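Das Budget für das kommende Geschäftsjahr muss im September stehen, und Shazia Mirani hat die Tabelle bereits dreimal umgebaut. Sie verantwortet bei Belulora, einem Lohnverpacker für Süßwaren und Knabberartikel, die Beschaffung der Anlagentechnik. Zur Entscheidung steht eine Kommissionierzelle für gemischte Probierboxen, die bisher von Hand bestückt werden. »Die Mechanik ist der kleinere Posten«, sagt Mirani. »Wir haben zu Beginn den Arm kalkuliert und alles andere als Zubehör geführt. Diese Struktur war falsch.«

In der aktuellen Fassung stehen vier Blöcke nebeneinander: Hardware, Datenerfassung, Integration und Betrieb. Die Datenerfassung war im ersten Entwurf mit 16 Arbeitsstunden angesetzt. Inzwischen sind es 600. Den höheren Wert hat Usman Khokhar eingebracht, der die technische Planung leitet. Er rechnet pro Artikelgruppe mit eigenen Greifvorführungen, dazu kommen Sichtung, Nacharbeit und Wiederholungen bei geänderter Verpackung. »Der Lieferant verkauft eine Zelle, die greifen kann«, sagt Khokhar. »Was sie bei unserem Sortiment greifen soll, müssen wir ihr zeigen, und das sind unsere Stunden.«

Das Sortiment umfasst 1434 Artikel. Davon hat Khokhar 761 für die erste Ausbaustufe vorgesehen, überwiegend Beutel, Riegel und Einzelpackungen. Glas und Sonderformen kommen erst in der zweiten Stufe, für die noch kein Angebot vorliegt.

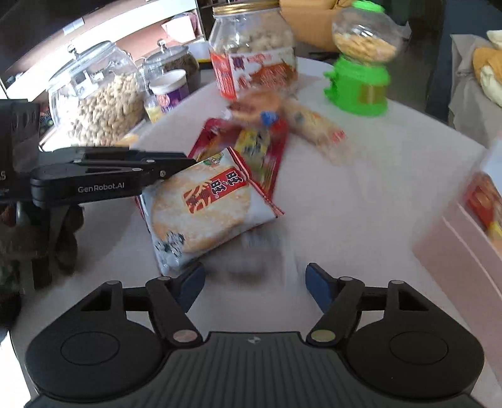

Bei den Greifern wird nach Mirani am häufigsten am falschen Ende gespart. Handgeführte Greifer für die Vorführung und Greifer an der Zelle sollten in Fingergeometrie und Belag übereinstimmen, sonst verlieren die aufgenommenen Daten an Wert. Schwierig sind in ihrer Kalkulation die leichten Folienverpackungen: Ein einzeln verpackter Reiscracker wie der mit dem roten Etikett, an dessen linker oberer Kante die Greiferspitze anliegt, bietet zwei Backen nur wenig Höhe. Dahinter auf dem Tisch liegt eine weitere flache Packung, zum Teil verdeckt, und auch solche Lagen müssen in die Datenerfassung eingeplant werden. Mirani führt Fingerbeläge deshalb als Verbrauchsmaterial mit eigener Kostenstelle.

Vom Anbieter Plitero liegt ein Festpreis vor, von Enar ein Mietmodell mit monatlicher Abrechnung. Shabnam Lashari aus dem Controlling bevorzugt keines der beiden. »Beim Kauf tragen wir das Risiko, dass sich das Sortiment schneller ändert als die Abschreibung läuft. Bei der Miete fehlt mir eine Obergrenze für Softwareleistungen.« Sie hat von beiden Anbietern eine Aufschlüsselung nach Wartung, Ersatzteilen und Nachschulung des Modells verlangt. Die von Enar ist eingetroffen, die von Plitero steht aus.

Auf die Frage nach der Amortisation nennt Lashari keine Zahl. Die Taktzeit aus dem Angebot gelte für formstabile Kartons und lasse sich nicht auf Beutel übertragen. Ohne Abnahmetest mit eigener Ware werde sie keine Rechnung freigeben. Khokhar hat dafür ein Protokoll entworfen: zufällige Artikelauswahl, ungeordnete Lage, Protokollierung jedes Fehlgriffs mit Ursache. Beschädigte Ware zählt als Fehlgriff, auch wenn sie im richtigen Fach landet.

Offen ist die Stellfläche. Der vorgesehene Platz an der Linie Memon reicht für die Zelle, aber nicht für den Tisch, an dem neue Artikel vorgeführt werden. Mirani will ihn in unmittelbarer Nähe haben und hat die Verlegung eines Palettenplatzes beantragt. Die Kosten dafür stehen vorerst unter Integration, mit einem Fragezeichen in der Spalte daneben.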